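Mixing Vocals at Home: Notes on the Second Record

February 7, 2022

I finished the vocal mixes for the Flito record last night. This post is mostly for my own reference, so the settings don't end up on another scrap of paper. Ye-rin Gil wrote and performed all the verses. I recorded and mixed. Ye-ji Oh sang the hooks on 2 of the tracks and will be credited on both.
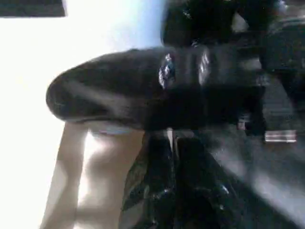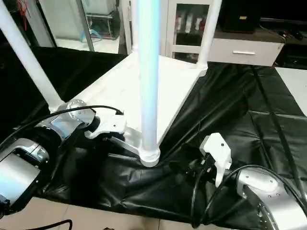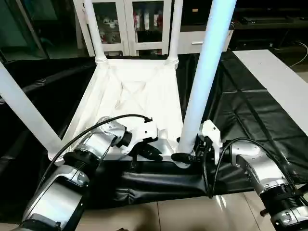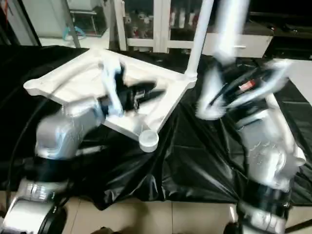 The main problem was consonants. Ye-rin raps close to the mic and fast, and her S and T sounds come through about as loud as the vowels. On the first record I used one de-esser set hard, and the result was a lisp on every third line. This time I used two in series, each taking off no more than 2 dB. The first sits before the compressor and the second after it. The second one does most of the audible work, as the compressor brings the sibilance back up.

Compression is also split. A fast stage catches peaks, then a slow one evens out the phrases. Attack on the fast stage is short enough to dull the front of a word if the threshold is too low. I set it by looping the loudest bar of the verse and backing off until the plosives sounded normal again. Then I left it alone for the whole song.

Doubles were recorded as full takes, start to finish. Ye-rin wanted to punch in only the end words, and we tried it on "Kodier," but her tone drifts between takes and the joins were easy to hear. With full takes I could mute what I didn't need. On most verses that meant keeping the last two syllables of each line and the whole of the final four bars. The doubles are panned to the center and sit well under the lead. High-pass filter is set higher than on the lead, so they add edge and very little weight.

"Hong" was the exception. The beat has a bass note that runs through the entire verse and it covers the low part of her voice. I cut the bass sample instead of boosting the vocal -- a narrow dip, keyed from the lead track so it only happens while she is rapping. It took 5 attempts to get a release time that didn't pump. If I were starting over I would ask for the beat in stems before recording anything.

File count for the session came to 1037, including the alternate takes. That is too many. 39 of them are breaths I cut out and saved separately in case they were needed, and I put back four. Next time I will lower the breaths with clip gain and leave them in place.

Naming needs work as well. I had takes labeled "final" that were older than takes labeled "new," and I lost an evening on "Enton" comping from the wrong folder. The rule from now on is song, section, take number, nothing else.

Reverb is one short plate for everything, fed from a send with the lows and the top rolled off. The hooks get a delay on top of that, timed to the quarter note and ducked by the dry vocal. Ye-ji asked for more of it in her headphones than I used in the mix. She has heard the rough versions and has one note, on the second hook of "Enton," where the harmony is louder than the melody. She is right and I will fix it.

Masters are next. I am leaving the mixes for a week before I touch the levels again.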